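3 min read

We use cookies to keep this site running. By staying, you're okay with that.

My truck and trailer walkaround, with comments

I haul for a small yard off the Prulton road, and after the wires came down by the Bunnag depot I rewrote my list (in pencil, sorry Sunee!).

1. Load height. Measured with the pole, tarp on. OK.
2. Straps. One frayed near the ratchet, swapped it before I left.
3. Tires. 105 psi all four rears, lovely.
4. Lights. Left marker flickers. Fix by December!

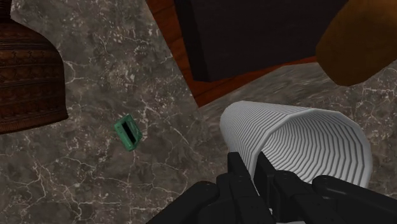
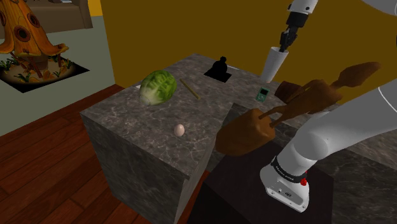 Gray marble with pale veining, both views

5. Mirrors and glass. Fine, just filthy.
6. Riders in the bed. None, ever, and I don't care how short the trip is.
7. Following gap. I leave some 30 yards behind anything tall, more on the hill.
8. Route. Low wires on the market lane, so I go the long way past Fundodside.

Signed off October 30, 2026, Ximena Esquivel

Comments

Damir Papadopoulos: Add the tailgate pins! Mine popped on the bridge.

Thitima Thepsuriya: Which pole do you use? Mine bends in the wind.

Jirayu Panyasiri: Market lane wires are still sagging, went by this morning.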